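Folding bench notebook, Nov 23, 2025
Khaki lot, Honkanen fold sheet
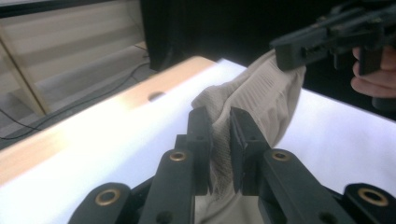
Khaki piece on the white table, pinched at a fold, far end up.

Quiet in the workshop today so I finally got stuck into the khaki pile. Fourteen pieces in the bag from Vamau, all washed, all balled up like they'd been kicked down a hallway. I'd only planned to do the easy ones, but once the table's clear you may as well keep going!

Cloth first. It's a light tan with a fairly loose weave, and you can see the weave open up where the fabric gets squeezed. It creases if you so much as look at it. The Zako cotton we did before this was much stiffer and stayed where you put it, whereas this stuff slumps, and when you lift one end the rest twists itself into a rope (very annoying, also kind of pretty). The ridged bits are the worst for it. They want to roll over, and then the whole bundle rolls with them.

What I tried, in order:

Flat first, then fold. Dumped each piece in the middle and smoothed outwards. Fine for the towels. Hopeless for the trousers, one leg always ends up underneath and you don't notice until the second fold.

Far end up, near fold held down. Much better. Lift the far end, keep hold of a ridge at the near side, and pull on the diagonal until the twist starts to come out. Don't yank it. I yanked the second one and spent ages getting the crease out of the seat.

Shake and drop. Looks great when it lands right. Landed right twice.

Going with the second one for the rest of the lot. Six done properly so far and stacked on the left shelf, four need redoing (those are mine from this morning, sorry, I was following the old sheet), and the rest are still in the bag.

Couple of things about the Honkanen sheet while I remember. Step 4 says to square the hem before you find the waist, and I reckon that's backwards for anything with legs. Find the waist, then everything else has somewhere to go. I've pencilled it in on the wall copy but the one in the drawer still has the old order. Also the sheet calls the tan colour "sand" and the bag label says "khaki", same lot, please stop splitting them into two piles.

The white tabletop is good for this colour, edges show up nicely. Less good for the cream Ornelus napkins, which just vanish on it. I'd like to try the grey felt underneath for those, if whoever has the felt could put it back on its hook.

Still to do: redo the four, empty the bag, new label for the left shelf.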